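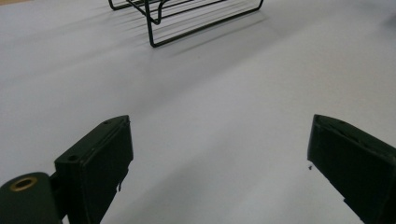
Kidney stone clinic in Estholm to test home urine collection

Patients who have had more than one kidney stone will be able to carry out their follow-up urine tests at home under a scheme approved by the Estholm health service on 10/23/24. The first kits go out in November.

The scheme, called Kelance, replaces the present arrangement, in which patients collect all the urine they pass in 24 hours in a large container and bring it to the hospital laboratory. Under the new method the patient still collects for 24 hours, but measures the total volume at home, mixes the contents and sends off two small tubes. One tube contains acid and is used for calcium and oxalate. The other is plain and is used for citrate, uric acid and sodium.

Kidney stones form when substances dissolved in the urine become too concentrated and turn into crystals. Most are made of calcium oxalate. A stone that stays in the kidney may give no symptoms, but one that moves into the ureter can cause severe pain in the side or groin, often with nausea and blood in the urine. People who have had one stone are at higher risk of forming another, and the 24-hour test is used to find out why.

The clinic's records show that 2466 collections were requested in the last full year and that 800 of them never reached the laboratory. A further group arrived but could not be used, usually on account of a missed sample or a container that had leaked.

"The chemistry is the easy part," said Nandini Kotian, who leads the stone clinic. "Our losses are nearly all between the bathroom and the front desk. People are asked to carry a heavy container on a bus, during working hours, and a fair number decide they would sooner not."

The trial has places for 900 adults. It is open to patients already registered with the clinic who have had two or more stones, or a single stone together with a family history of the condition. Pregnant women and people with a urinary catheter are excluded, as is anyone being treated for a urine infection at the time of the test.

Each kit holds a collection jug with a marked scale, a storage container, the two tubes, labels and a padded return box. The first urine of the morning is passed into the toilet and the time is written down. Everything passed after that is kept, up to and including the first urine of the following morning. The storage container should be kept cool and out of sunlight. The tubes must be posted within five hours of filling.

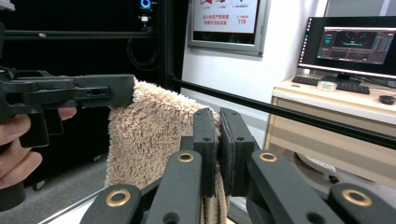
Volume is the figure most likely to go wrong. If one sample is missed, the total is too low and every daily amount worked out from it is too low as well. The laboratory checks for this by measuring creatinine, a waste product that each person passes in a fairly steady quantity from day to day, and a result well outside the expected range leads to a repeat test. The printed guide also asks patients to stand the jug on a level surface when reading the scale, and to wipe the outside of the tubes with paper tissue. A fluffy towel such as the beige one shown is not suitable, as a long pile sheds fibres that can stick to the labels.

Samples will be analysed at the Hivdale laboratory, which already handles the clinic's blood tests. Harish Lobo, the laboratory's head of biochemistry, said the acid tube had been the main technical concern – the volume is small, and an underfilled tube changes the dilution. Tubes now carry a fill line, and any sample below it will be rejected and the patient sent a new kit.

Results will be sent to the clinic and discussed by telephone. Advice on fluids and salt will stay as it is, and patients should not change their diet or any medicine before the test unless told to do so by the clinic.

Patients who prefer to bring a full container to the hospital can still do so. Completed kits may also be handed in at the Kandasamy health centre during opening hours.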